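The last load of washing

Naima El Fassi has lived in the same flat in Tritley for 19 years, and the washing has always ended up on the bed. There is no table big enough, she says, and the ironing board stays behind the door.

She starts with the dark clothes. Sleeves go in, the sides follow, and the waistband is kept straight along the far side. Drawstrings are left until the end. Jumpers go in the bottom drawer and everything else is shared between two shelves — her sister, Inês Neves, has a third.

The bed is made first, with the green plush sheet pulled up to the rails and the grid blanket with the stars spread over it. A black garment with a cream band is folded on the left side, its tie still out on the blanket. 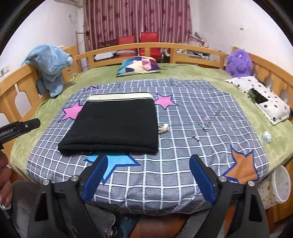 Where the spare blankets go

Winter bedding stays in the hall cupboard until October.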